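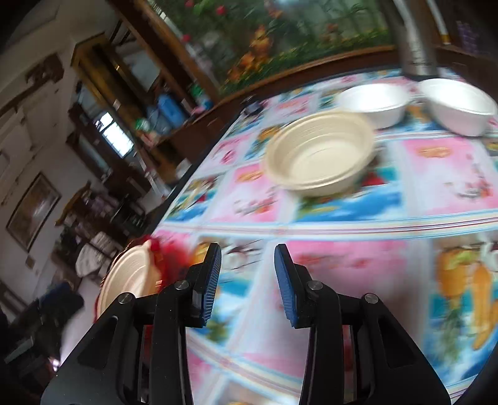 Datasets > Food and Home > Stoltau Dough Log

# Stoltau Dough Log

A table of home bread bakes recorded by households in the Stoltau district, with flour, water, salt, leaven, timings and a short crumb score for each. Version 3 replaces the two earlier releases, which used different column names and should not be merged with this one.

## Contents

- `bakes.csv`: 1,881 rows, one per bake
- `kitchens.csv`: 86 rows, one per household
- `flours.csv`: 34 rows, one per flour type
- `notes.txt`: free-text remarks, keyed by bake

All files are UTF-8 with comma separators and a header row. Decimal points are used throughout. Empty cells mean the value was not recorded; a zero is a real zero.

## Columns in bakes.csv

- `bake_id`: integer, unique, not consecutive
- `kitchen_id`: joins to `kitchens.csv`
- `flour_id`: joins to `flours.csv`; the main flour by weight
- `flour_g`, `water_g`, `salt_g`: weights in grams, excluding leaven
- `leaven_type`: `yeast_dry`, `yeast_fresh`, `sour` or `mixed`
- `leaven_g`: weight as added, including any water in the starter
- `room_c`: kitchen temperature at mixing, degrees Celsius
- `bulk_min`: minutes from end of mixing to shaping
- `proof_min`: minutes from shaping to oven
- `fridge`: 1 if any part of the rise was chilled, otherwise 0
- `oven_c`: dial setting, not measured temperature
- `bake_min`: minutes in the oven
- `crumb`: 1 (dense) to 5 (open), scored by the baker

Hydration is not supplied as a column. For yeasted bakes, use `water_g / flour_g`. For sour bakes, add the flour and water in the starter first, using `starter_ratio` from `kitchens.csv`. Where that field is empty, leave the bake out of any hydration figures.

## Collection

Households filled in a paper card for each bake and returned the cards at the end of every month. Cards were typed up twice and the two copies compared. Mismatches were settled against the card. Recording ran from January to November. The December cards used a revised layout and are held back for a later version.

Scales were the household's own. Most read to 1 g, which is too coarse for salt and dry yeast in small batches. Treat `salt_g` below 5 and `leaven_g` below 3 as approximate.

## Known problems

- `crumb` is not comparable between kitchens. Centre it by `kitchen_id` before use.
- 430 rows have no `room_c`. These are mostly summer bakes, so dropping them will bias any model of rise time.
- Overnight rises are often rounded to the nearest hour.
- Rebane wholemeal appears under two values of `flour_id`. The mill changed its extraction rate partway through the year and the two grades were kept apart.
- Rye bakes in tins and free-standing rye loaves are not distinguished.
- A few cards gave the oven setting as a gas mark. These were converted with the table in `notes.txt`.

## Changes since version 2

- Volume measures removed. Cups and spoons had been converted using one density for all flours, with poor results for rye and spelt.
- `proof_min` now ends at loading the oven. It previously ended at switching it on.
- Duplicate cards from the Zindasel households deleted.
- `notes.txt` split out of the main table.

## Reading the files

Read `flour_id` as text. Several codes have leading zeros that spreadsheet programs will strip on import, after which the join to `flours.csv` fails without an error.

## Licence

Free to use and adapt with credit to "Stoltau Dough Log, version 3". The scripts in `tools/` come from the Stoltwood package and keep their own licence, a copy of which is in that folder.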